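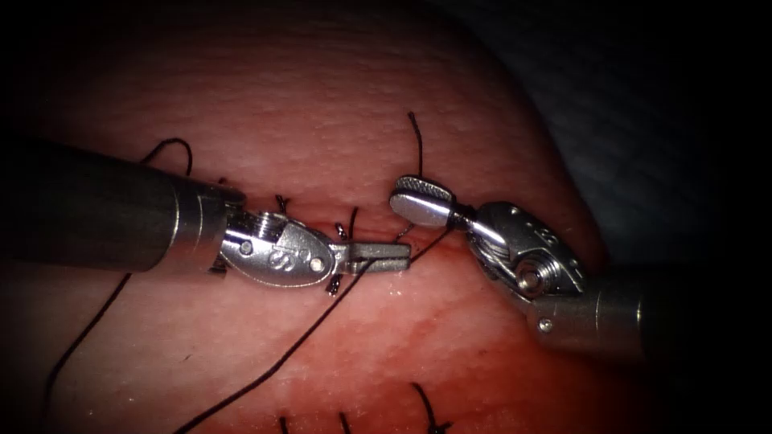

How often does the instrument calibration need to be redone on the Funeo suturing trainer?

Once at the start of a session is plenty for most people, plus again any time you swap an instrument. If you're redoing it more than that, something else is wrong and you should open a ticket (which is how I ended up here).

Shares 3 | Comments 95

Ticket: right instrument drifts after a swap, grip feels mushy
Status: open, waiting on part

Hi Funeo support, me again! I'm the one who wrote in about the foot pedal, which is working great now, thank you. This one is stranger and I've been keeping notes, so I'm just going to paste them in and add to them as I go.

Setup: two-arm Funeo trainer with the Indeo control software, pink tissue pads from the starter pack, plain black suture. Narrow flat-jawed instrument on the left, the paddle-shaped grasper with the cross-hatched face on the right. I run practice closures on it most evenings and I'm building up to the timed module.

The problem: when I bring the two tips together over the incision to hand off the thread, the right one doesn't stay where I leave it. I let go of the controller, and it sags. It's tiny, but when you're trying to pass a strand across a small gap, tiny is everything! The left one sits still like a rock. First noticed it Tuesday, right after I changed the right instrument.

Try 1. Powered everything off, waited, powered on, ran the calibration from the Indeo home screen. It passed. Drift was gone for a couple of stitches and then came right back. I did get some decent knots in along the incision, so I can't say the evening was wasted.

Try 2. Reseated the right instrument. Pulled it out, wiped the coupling with the dry cloth, clicked it back in until I heard both clicks. Calibrated again. Same sag.

Try 3. Changed the pad, because the forum thread said an uneven pad can push back on the tips and look like drift. New pad, flat on the tray, clips down on every side. No difference at all. (I put the old pad back after, it has plenty of room left on it and those things aren't cheap.)

Try 4. Swapped sides. This is the one I should have done first, I know. Put the grasper on the left arm and the needle driver on the right. The sag moved with the grasper! So now I'm pretty sure it's the instrument and the arm is fine. I almost cheered.

Then I looked at the use counter in Indeo. The grasper says 291 uses. The label in the box says to replace at 100. In my defense, I bought the kit secondhand from Negussie, the training supply shop, and it was listed as lightly used, so I never thought to check. The needle driver is at 95, so I guess that one's next.

Reply from support, pasted so it's all in one place:

"Thanks for the detailed notes. Swapping sides was the right test. An instrument well past its rated uses can develop slack in the drive cables, which would explain both the drift and the soft grip you describe. The calibration routine checks range of motion only, so it will pass a worn instrument. Please stop using the grasper for scored modules. It is fine for free practice as long as the jaws open and close fully. We can send a replacement from the Butcombe warehouse. Could you confirm the connector color on the old one?"

Connector is gray. And thank you, that explains the mushy feeling too. I'd been squeezing harder and harder to keep hold of the strand and figured it was my hands.

Two things I'd love to see fixed while you have me. First, could Indeo put up a warning when an instrument goes past its limit? The counter is buried under Settings, Hardware, Details, and I only found it by poking at every menu. Second, the calibration screen says "All good" in big green letters, and I took that to mean all good! Maybe "Range OK" or something like that.

Update, same week. Still free practicing with the old grasper while I wait. I figured out that if I keep the long strand pulled tight with the left jaws and only use the grasper for quick pinches, the drift doesn't bother me so much. It's slower and my knots are a bit lumpy, but they're knots.

Support says the part should ship before the end of September. Please leave this open until I've had it on the arm for a few sessions, and can you tell me if the new one needs a firmware update first? The sheet in the box only covers the older gray connector.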